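Larent Limits Short-Term Rentals to 700, Leaving 39 Owners Out of Luck

Anyone hoping to turn a spare villa in Larent into a paying one will have to wait for somebody else to give up. The town council voted on Monday night to cap vacation rental permits at 700, a number picked after three hours of debate, a short recess and a long argument over whether a houseboat has a front door.

The town had 739 permits on its books when the meeting began. The 39 most recently issued will not be renewed when they run out in December, and their owners go to the top of a waiting list that did not exist until the council created it at 10:40 p.m.

"I bought a hot tub," said Teodoro Contreras, whose three-bedroom house on the lake road is among the 39. "It seats eight. I live alone."

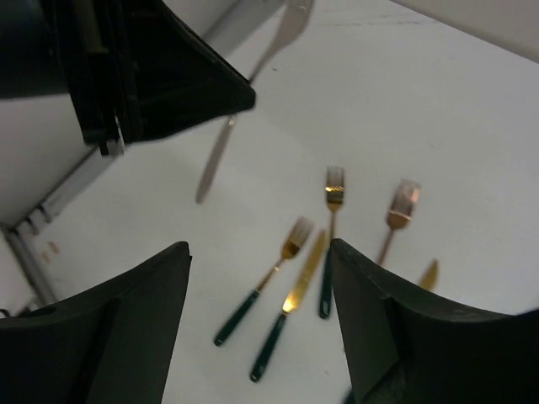
Dorin Cârstea, Staff Writer

Owners who keep their permits face a few new rules. The yearly fee rises to $900. Every listing must name a contact who can reach the property within the hour, and "sleeps 12" may no longer include the porch swing, the bathtub or a couch described as generous. Each bedroom now counts for 2 guests, whatever the brochure says.

Marek Bednárik, who manages rentals for Firnholm, said the company would comply and was already rewriting its listings. He expects "steps from the beach" to survive, as the ordinance does not say how many steps.

Full-time residents filled most of the seats and did most of the clapping. Melquiades Tlapale said he had nothing against tourists and had once been one himself, but he was tired of giving strangers the door code to the house next to his. He has it memorized. The owner, he said, does not.

Council member Zdislava Malý cast the only vote against the cap, calling it too high. An earlier motion to set it too low, in the opinion of everybody else, had failed for lack of a second.

The houseboat question was sent back to the planning office. Its owner, who attended by phone, asked that the file note it is currently booked through the end of the season.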